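My second October in Billbridge

When I came to Billbridge I knew 21 words for rain in my own language and only one in English. Now I have drizzle, spitting, bucketing, and "a bit damp", which my neighbour uses for all of them.

This autumn I decided to learn to cook properly. At home my mother did it, and later the canteen did it. I bought a second-hand pot for 10 pounds and wrote to my cousin Radu Crăciun, who sent me his bean soup with 213 words of instructions and not one quantity. "Enough salt," he writes. How much is enough? The first soup was too thick, so I ate it on bread for two evenings. The second was good, and I took a jar to my neighbour. She said it was "not bad", and at work they explained to me that this is praise.

I have also learned that smoked paprika is not the same as sweet paprika, and that beans want to be in water the whole night. I still do not like to chop onions.

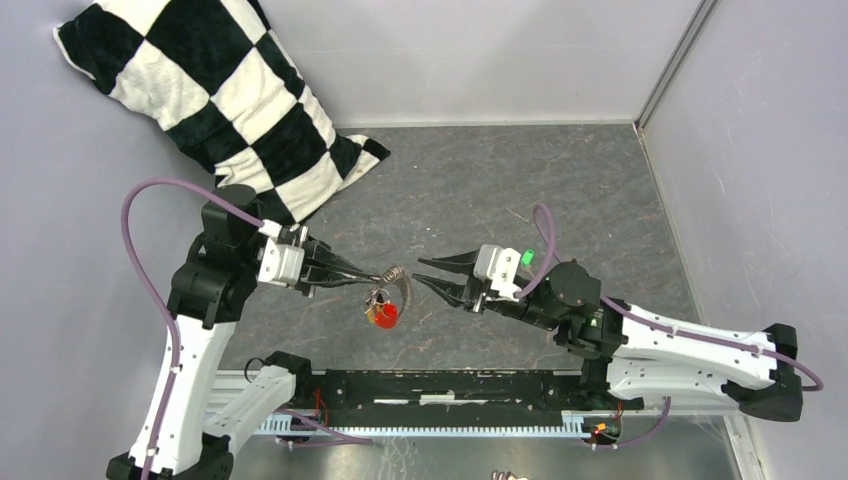
The checked cloth, top left.

Next I want to try bread. Radu says that his dough needs a warm place, and my kitchen has no such place before six in the evening, when the heating comes on. I will probably put the bowl next to the boiler and see. If you have a simple recipe with real numbers in it, please write it in the comments.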